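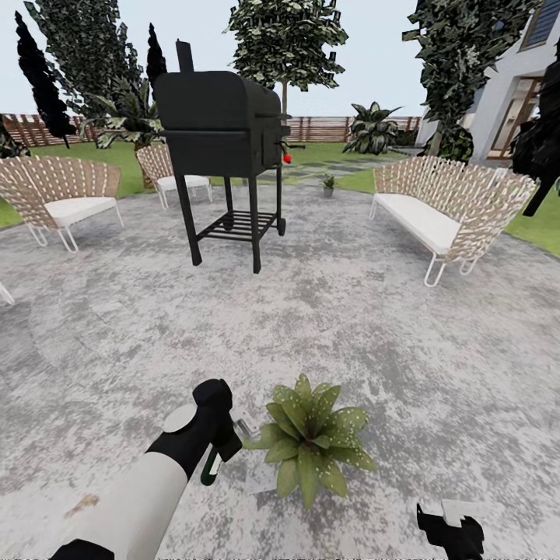 A simulated backyard at Woletti, with a green bottle in the robot's gripper and the grill up ahead.

I've been sitting in a windowless office in Rurnthorpe for 45 minutes and I've spent the whole time at a barbecue. It isn't real, of course. The lawn, the wicker chairs and the trees behind the fence are all rendered, and so are the two arms I'm steering with a pair of hand controllers. I'm still oddly fond of the place (I could do without the overcast sky).

Woletti wants a robot that can help out around the house, and its learning system picks things up by example. Somebody has to supply the examples. This week that includes me, and I'm terrible at it!

"You're rushing the wrist," says Gus Alcantara, who runs the demonstration team and has the patience of a driving instructor. He's right. My first 3 tries go straight in the trash. On one I drop the bottle on the patio, and on another I drive an elbow into the loveseat and the whole thing shudders.

Gus keeps some of the bad runs, though – the ones where a person fumbles and then recovers. The system needs to see what getting out of trouble looks like, he tells me, and people who are too smooth never show it. I choose to take this as a compliment.

The yard is called Udimcombe, after the street Gus grew up on. It's one of 14 outdoor settings the team built over the summer, and between runs the software can shuffle the furniture, swap the plants or change the light. I got used to reaching past one chair, and then in the next round it had moved. Very annoying. Gus looked delighted.

By late afternoon I had 2 clean runs saved under my name. They go into the pile with everyone else's, and training on the Quintanilla model starts again in September 2025. Gus has already asked if I can come back and do the dishes.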